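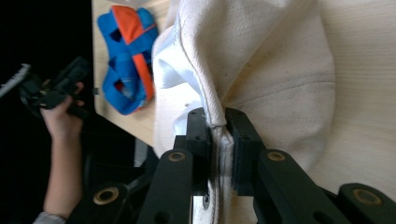

Reading time: 4 minutes

**Canvas cap with specks, can it be saved?**
Laundry and Clothing Care > Hats

---

**hajar_younis**
14th May

I'm sorting through the caps that have been piling up at our place and the cream canvas one is giving me trouble. It's a cotton twill, natural colour, and there are faint specks scattered over the panels. They don't look like one spill. The lining is a glossy white and gets creases in it whenever the cap is squashed.

I'd like to wash it without wrecking the shape. I have a tub of Dultex soaker and a bar of Fina soap in the laundry. Which one, and how long for?

There is a bright blue one with orange trim to do as well, but that one is mostly just crumpled.

---

**bouzid_ashraf**

Soap, and not the soaker to begin with. Natural canvas often has darker bits of fibre in it from new and people mistake them for dirt. If you soak it in something strong you can end up with a paler cap and the same specks.

What I do:

1. Brush it all over with a soft nail brush, outside only.
2. Wet one panel at the back with cool water.
3. Rub the bar on the brush, then work along the weave.
4. Rinse and let that panel dry before you decide on the rest.

If the back panel comes up the same as before, it's the cloth and you can stop there.

---

**Romana Beneš**

I disagree about doing one panel. You'll get a tide line where the wet part stopped, and on cream cotton it shows. Wet the whole cap or leave it alone.

The soaker is fine if you go weak. I use half of what the tub says and take the cap out after an hour. I've done two natural canvas ones that way and a heap of white school hats.

---

**bouzid_ashraf**

Tide lines come from not rinsing out past the edge of the wet patch. I've not had one when I rinse properly. And school hats are a different thing, they're usually bleached white already so there's no colour to lose.

---

**Romana Beneš**

Fair enough on the school hats. I'd still wet the lot.

---

**anas.a**

Check what the brim is before any of this. Older ones have cardboard in them and will go soft for good. Flick it with a fingernail. Cardboard sounds dull and plastic sounds sharper. Not a perfect test, but if you can feel a ridge where it has been bent before, I would keep it out of the tub and spot clean only.

With a shiny lining I'd turn it out and wipe it with a damp cloth and a bit of the soap. Don't scrub, the satin type of stuff catches on a brush.

---

**hajar_younis**

Thanks all. The brim feels like plastic so I'm going with a full wash, soap only, and will report back. No soaker for now, sorry Romana.

Next problem is where they all go. I put them out on the table to work out who gets what shelf. The blue is folded in on itself, and the shiny off-white will stand up if you bunch it. I've also got a clear acrylic rack with little notches along the top that I thought could hold them by the strap, but I'm not sure it's the right thing for hats. 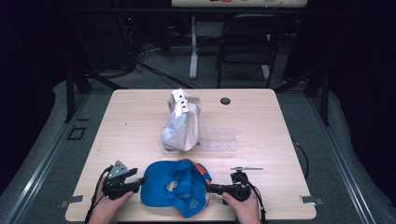
What should you put inside a cap while it dries?

A rolled hand towel pushed up into the crown, or a bowl of the right size turned upside down.

I got that much from the care card that came with another hat. It doesn't say a word about storage.

---

**mireille_h**

The towel works but swap it for a dry one after the first hour or so, otherwise the lining stays damp and smells. Away from the window too, for anything bright.

On storage, I bought the Bavwood shelf insert last July. It was $139 and I would not pay that again. It's a good insert, but the cubes are deep and the hats at the back get forgotten. Sqalli has a plain hanging rail with clips for $70 and my daughter's caps have been on that ever since. Clip the brim, or hang them by the strap if the strap is solid.

---

**anas.a**

Not by the strap, please. The weight of the brim pulls the back out of shape, and with the ones that have a row of holes it drags on whichever hole is done up. Clip on the brim, with a bit of felt under it.

---

**mireille_h**

Mine have hung by the strap for almost 100 days and look the same as when I put them up. A heavy cap might be different, I suppose.

---

**bouzid_ashraf**

For soft caps I don't hang or clip. Push the back half of the crown in, stack them one behind the other in a drawer, brims all facing the same way. Costs nothing. It's no good for anything with a stiff front – those go on the shelf.

Hajar, for the crumpled blue one, steam from the kettle for a few seconds and shape it over your hand. Keep the steam off any patch or logo if it's glued on.

---

**hajar_younis**

I'll try the drawer for the soft ones. The rail can wait until I've measured the wardrobe door.

Cream one is going in the tub tonight. Whole cap, cool water, Fina bar.

---

**Romana Beneš**

Rinse it twice. Soap left in cream cotton goes yellow.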